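Jun 27, 2019

Pavement follower, simulated town, second long batch

Finally sat down with a pot of tea and the results Szymon left running. The question, for those of you who missed the chat by the kettle, is whether the walking-robot policy goes wrong because it mistakes shadows for kerbs. Beril has suspected this since March and I was rather slow to come round, so this entry is partly me eating my hat.

We ran 1000 episodes on the Tokemville map, same start points, sun angle changed between batches and everything else left well alone. With the sun high it stopped for no good reason in 3 of them. With the sun low that went up to 54, nearly all beside something tall and dark. Rizwan went through the stops by hand, bless him, and he agrees with my labels apart from two, which we have marked as unclear.

The bus shelter stretch is a lovely test spot, with shade, slab joints and plain bright concrete all close together, and I'd like us to keep it as our standard view.
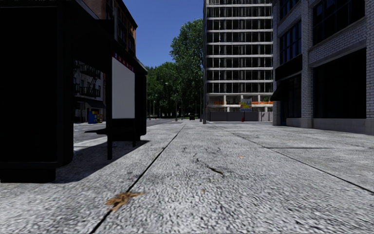

Tokemville, shelter stretch, simulator view. Shelter shadow on the slabs to the left, joints running up towards the tower.

Next: train again with the sun angle picked at random for each episode, and ask Eylül whether the depth channel can be switched on without slowing everything down. Szymon, please don't clear the old logs yet, I still want the joint crossings out of them.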